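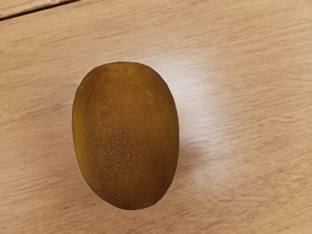
Home Teams Drills Scorebook Contact

Scoring your first baseball game

Grab a pencil and a scorebook, because this is so much fun once you get going! Write both lineups down before the first pitch, with each player's position number (shortstop is 6, which trips up everybody). A grounder to short and a throw to first goes down as 6-3. Circle the out number in the corner of the box. Strikeouts get a K, backward if the batter was caught looking – my favorite!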